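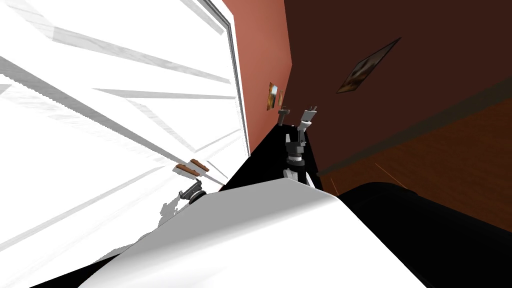
## May – sim chores, kitchen room

Back on the two-arm model in the Brirlow house scene. The question from the Dreson people is still the same: can it do an ordinary chore start to finish without someone stepping in. My answer for now is no, with a few parts that look close.

Setup:

- Policy: Workumov build 4, no changes to the grasp head
- Training set: 3,000 episodes, 800 of them from tilted head views
- Rooms: same walls, pictures and wood floor as last time

Ran the pick-up chore first. 62 percent success over the batch. Most of the misses are small brown items against a bright white background – depth goes bad there and the fingers close early.
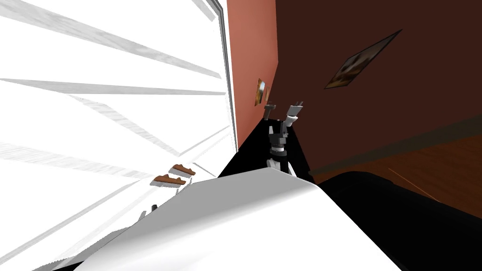

Lowering the light level in the scene is the cheap fix, but a real kitchen at noon won't do that for us. I'd sooner leave the glare in and retrain the depth part.

Second problem is the head tilt. With the view rolled this far over, the Arabzadeh planner takes longer to settle and sometimes sends the arm up when it should reach forward. Need to check the camera transform before blaming the planner.

To do:

- rerun with roll limited
- log finger closing distance
- wiping chore not started, leave until picks are better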